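I finished Malcolm Wragg's history of the Nilbridge garrison at breakfast, all 1025 pages of it. My wrists may qualify for a pension.

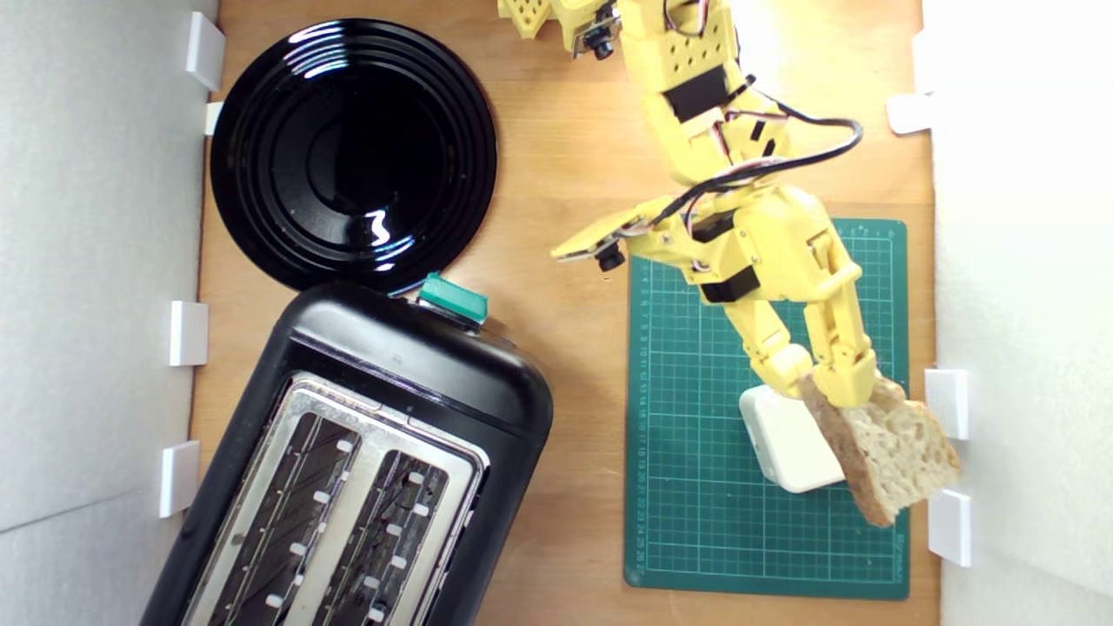

What he gets right

The siege. Wragg gives 50 pages to the flour supply and I wanted more – the quartermaster's letters are funnier than anything on television.

What he gets wrong

Maps. There are 4, and one is of the wrong river. Keith Marsden lent me his copy with the corrections penciled in, bless him.

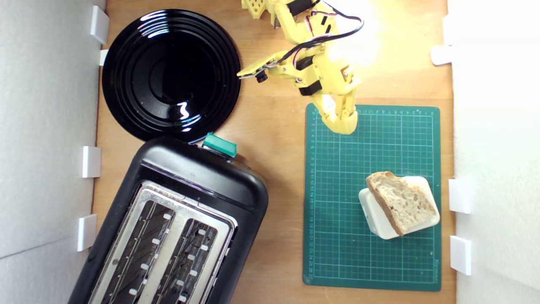 Black plate and toaster, breakfast time.

Volume two is due in December. I've started lifting weights.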